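Wonavden (album)

Print this article | E-mail this article

Wonavden is the second studio album by the rock group Lovberg. It was released in November on the label Ronent, and it is the first record of the group on which the keyboards have a larger part than the guitars. The album contains 8 songs and lasts a little under three quarters of an hour. It is usually seen as a record of change: the heavy choruses of the first album are mostly gone, and in their place there are slow introductions, long organ notes and voices which sing in two or three parts.

Background

After the first album the group played concerts for almost a year without a longer pause. The tour had 26 dates, most of them in small halls and church rooms, and several of the new songs were tried in front of the public before they had finished words. The song "Yao" was played in this way at nearly every concert, first as an instrumental piece and later with one verse, which was repeated.

During the tour the second guitarist left the group. The four remaining members decided not to look for another one. This decision had a great influence on the sound of the album, as many guitar parts which had been planned were given to the organ or to an electric piano.

Recording

The basic tracks were recorded with all the members playing in the same room, and the singing was added later. The group wanted to keep small mistakes if the feeling of the take was good. One can hear this at the start of the third song, where the drummer begins a little too early and the others follow him.

The label was not satisfied with the first mix and asked for a clearer one. A second mix was made in two weeks, and this is the version which came out. In it the drums are louder and much of the echo has been taken away. Some listeners who know both mixes prefer the older one – it circulated for a time on cassette, in 159 copies which were sold at concerts.

Music and words

The album opens with the title song, which starts with organ alone and reaches the full band only after two minutes. "Yao" is the longest piece and closes the first side. It changes its time signature in the middle, from four to seven beats, and returns to four for the last chorus. The second side is quieter. Two of its songs have no drums at all, and one is sung without any instruments until the final verse. 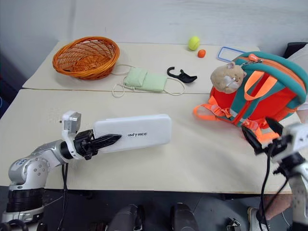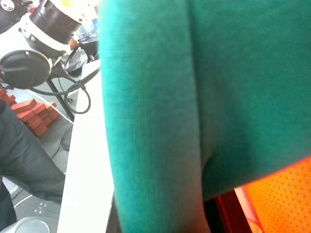
Is the version of "Yao" on the album the same as the one on the single?

The single uses a shorter edit, in which the part in seven beats is left out and the last chorus fades earlier.

The words are simpler than on the first album. They deal mainly with leaving a town, with letters which are not answered, and with faith and doubt. The religious content is present but not as direct as before, and this was discussed a good deal when the record was new. A part of the older public felt that the group was hiding its message. Others found that the songs had become more personal and for this reason easier to believe.

Reception

The first reviews were mixed. Critics praised the singing and the playing of the bass, but many thought that the album was too long in its second half. The production was also criticised – the second mix was called thin, and the voice was said to stand too far in front of the band. Sales were lower than those of the first album in the opening months, and the single did not receive much time on the radio.

Later opinions are kinder. In surveys among the readers of fan magazines the album has often been placed above the first one, and "Yao" stayed in the concert programme until the group stopped playing. The third album went back to louder guitars, so Wonavden has remained the only quiet record of the group.

Reissue

A reissue on compact disc was published on Mar 28, 2023. It has the second mix of the album, the single edit of "Yao" and a concert recording of the title song. The first mix is not included, as the original tapes could not be found. The booklet gives all the words, with one correction in the fourth song, where the old sleeve had left out a line.

Print this article | E-mail this article

Reader comments (3)

organpipe: Good article, but I would not call the second side quieter as a whole. The last song is as loud as anything on the first album.

M. from the north: I have one of the cassettes. The first mix is warmer but you lose the bass nearly completely, so I understand the label a bit.

sideone: Does the reissue keep the early drum entry on track three? On my old LP it is very clear and I would be sad if they had repaired it.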